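Block Stacking with Learned Placement Correction
Project report, Clerkever group
Ginevra Donati, Imani Tillman
Supervisor: Rahel Aebischer
Oct 26, 2018

3. Method

The task is to build a tower of three cubes inside a marked area, in a fixed colour order. The baseline controller, Prantl, computes each placement from the detected pose of the cube below and lowers the gripper straight down. It does not look at the tower again once the fingers have opened. Small errors in the first placement are therefore carried into the next one.

Our controller adds a correction step. After each release the arm lifts clear, a new pose estimate is taken, and a small regression network predicts the horizontal offset to apply to the next placement. The network was trained on 1,000 simulated placements with random errors in grasp position and cube rotation. No real placements were used for training. 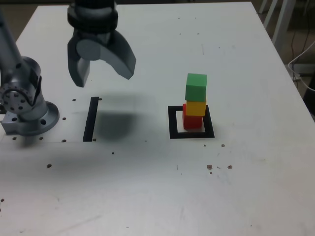
Figure 2. Three-cube tower inside the taped square, gripper open and clear of the stack. The yellow cube overhangs the red one on the right.

An offset of the kind shown in Figure 2 does not count as a failure. A trial is scored as successful if all three cubes are stacked in the correct order, the bottom cube lies within the square, and the tower is standing when the arm has stopped. Lean is recorded separately and is not part of the score.

4. Result

Of the trials run with the baseline, 9 ended with a fallen tower. With the correction step the number was 2, over the same set of start positions. Both remaining failures occurred at the third cube, where the pose estimate was poor. The additional estimate lengthens each trial, and we made no attempt to shorten it.

The correction was tested with one cube size only. Rotation error is estimated but not yet corrected.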